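Cuaderno de taller, Grornenura. Agosto, 16:41

Tablero y piezas sueltas, puesto 7

Se revisa el tablero con dibujo de mármol gris antes de darlo por bueno para la temporada. Planitud comprobada con regla de 60 cm en las dos diagonales: sin luz apreciable salvo en la esquina posterior derecha. Se deja así.

Canto de aluminio posterior: dos toques de lima en el extremo izquierdo, rebaba fuera. Los perfiles laterales no se tocan. Limpieza con alcohol isopropílico y paño sin pelusa. El limpiador de Loltier deja velo sobre las vetas oscuras y con luz rasante molesta; no volver a pedirlo.

Brillo: demasiado en el centro. Pendiente de probar la lámina mate de Clornow, referencia 866, en un recorte antes de pegar nada encima.

Paredes: el gris lavanda claro aguanta bien. Un roce en la derecha, sale con goma. 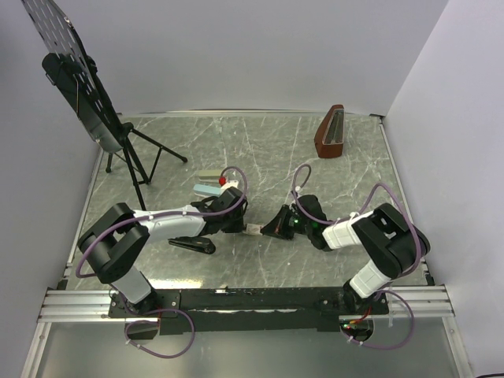
Cuaderno de Grornenura | Entrada y foto: Seidel

Piezas sobre el tablero: bloque rectangular azul claro, bloque beige claro detrás, pomo rojo pequeño, pieza cilíndrica blanca y la pequeña blanca y naranja del centro. El azul y el beige se distinguen sin problema sobre el gris. La cilíndrica blanca se pierde contra el veteado claro; valorar repintarla o cambiarla por otra de color.

El atril negro de panel perforado sigue en la esquina posterior izquierda. El trípode ocupa demasiada superficie: tres patas abiertas sobre la parte izquierda. Mirar si la pinza de la parte baja del panel admite montaje directo a un perfil. Medir antes el diámetro del tubo, que no está anotado en ninguna parte.

Pendiente: lámina mate, tubo del atril, color de la cilíndrica.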